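3.2 样本与测量方法

本研究关注办公场所咖啡供应方式与员工午后停留时间之间的关系。数据取自Seol园区内由Trorkutero运营的公共茶歇区，观测期为10月的全部工作日，共得到有效消费记录2,336条。每条记录包含下单时刻、饮品类别、杯量及所在楼层，不含个人身份信息。同一账户在30分钟内的重复下单合并为一次消费，取首次下单时刻作为该次消费的时间。

因变量为消费后的停留时长，以分钟计，由门禁记录与消费记录按时刻匹配得到。自变量为供应方式，分为自助咖啡机与人工柜台两类。控制变量包括楼层、饮品类别以及当日室外气温。由于停留时长呈明显右偏分布，估计前对其取自然对数。
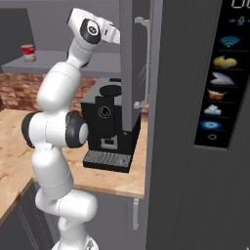
图3 咖啡机及其旁侧的白色机械臂（计算机渲染图）

为检验结果对样本构成的敏感性，本文另从全部记录中随机抽取1,000条构成子样本，按相同设定重新估计。子样本在楼层分布上与总体保持一致，抽样时以楼层为分层变量。缺少离开时刻的记录不进入回归，但保留在描述性统计中。

问卷部分采用Skimis量表，共18个题项，涵盖口味评价、等候感受与空间舒适度三个维度，均以五级计分。问卷于茶歇区出口处发放，填写与否不影响消费记录的采集。各维度得分取题项均值，反向题项在计分前已作转换。等候感受维度与停留时长的关系在第4节单独讨论；Bronimness楼因装修期间停供咖啡，未纳入比较。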